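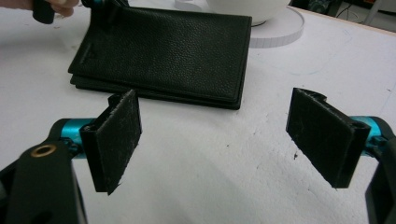 Tritadent tabletop set, notes for users

Tritadent is a collection of short pick-and-place recordings made with hand-held grippers on a white table. It was put together for training grasp policies on flat or thin objects, where our earlier set, Drudia, was weak.

What is in it
77 episodes, each with gripper-view video, finger opening and tool pose. Objects are small personal items such as wallets, card holders and key cases. Every object appears in at least 2 starting positions.

How it was recorded
One operator per episode, working from a short written task ("pick up the wallet and put it down on the left"). Recording starts with the fingers open and stops once they are open again and clear of the object. Failed grasps were kept and carry the label "miss" - please don't drop them without checking, as the Kirkimov baseline uses them.

Known problems
Pose drifts in 5 episodes, listed in drift.txt.
Finger opening is logged at 20 Hz, slower than the video, so interpolate before you align the two.
Dark objects against dark finger pads are hard to segment. Masks for these were drawn by hand and the edges are rough.
Lighting was not changed between sessions. Don't expect a policy trained on this alone to cope with other rooms.

Splits
Split by object, never by episode. The Eskildsen split is the older one and is only there to reproduce earlier numbers.

Contact
Recording and labels: Brenda Leiva. File format and loader: Bjarke Lauritsen.

Last changed 14 April 2022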